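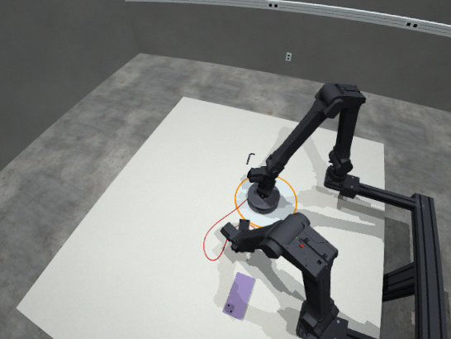
Two arms, one puck: the simulated bench at the Rateo open day.

March 21, 2018 | By the Workshop Desk
Filed under: Robots & Automation, Hands-On Reviews
5 min read

I've been to a lot of robot open days where you stand behind a rope and watch a machine wave at you. Rateo's open day in Worport was a much better time than that, and I want to review the thing I spent most of it with: Ondex, their simulator for two-arm bench work.

You get a white platform in a plain gray room, a pair of black arms mounted along the right side, and a few things to pick up or leave alone. The task on my screen was the puck and the ring. One arm holds a round dark gray puck inside an orange circle and you try to get it centered. I was off toward the upper left for most of my turn, and I'm a little embarrassed by how long I kept at it (around 12 tries, and the line behind me was getting long!).

What won me over was the clutter. There's a thin red cable curling across the platform right by the near gripper, a purple phone lying face down, and a little black L-shaped piece off on its own that I took for a hex key. Real benches look like that. So many demos give you a spotless surface and one cube, and then you go home and your own table has cables all over it.

The controls took me maybe one round to learn. You drive one arm at a time or both together, and switching is a single key. Both together is hard — I kept moving the near arm when I meant the far one — but it's the good kind of hard, and by the end I could park one and work the other without thinking much about it.

I liked the look of it, too. The concrete floor is blotchy, the shadows from the arms overlap softly on the white, and somebody even put an outlet on the back wall. I did lose track of depth a few times when the gripper was pointing straight down. A second view in the corner would fix that, and I'd put it at the top of my wish list.

Other gripes: the demo stations had 4 tasks loaded and I'd seen them all before lunch, and the reset takes 8 seconds, long enough to get annoying on a bad streak. The full version, which they call Estrella, is planned for November with 300 tasks. I'll be trying the cable ones first.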